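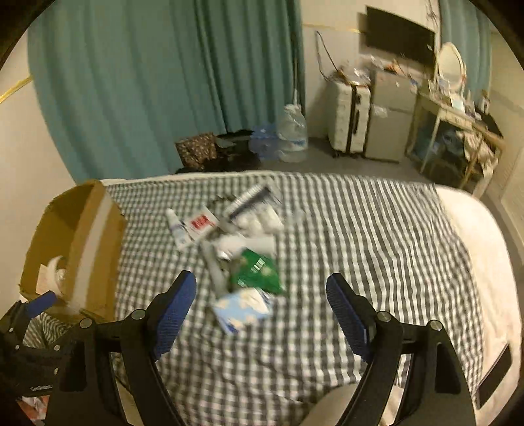
Checked sheet on the bed, Saturday.

26 April 2025

Finished reading the draft privacy amendments before lunch. They run to 90 pages and the part on data brokers starts at page 47. A company would have 20 days to answer a deletion request, down from the current limit, but the clock stops whenever it asks for proof of identity. I can see that being used a lot.

Wrote my submission in the afternoon – two pages, mostly on that clause. Used Baltura as my case, as they still haven't replied to my letter from October. The portal at the Gough office logged me out twice.

Groceries after. Must ring the library on Monday about the printer.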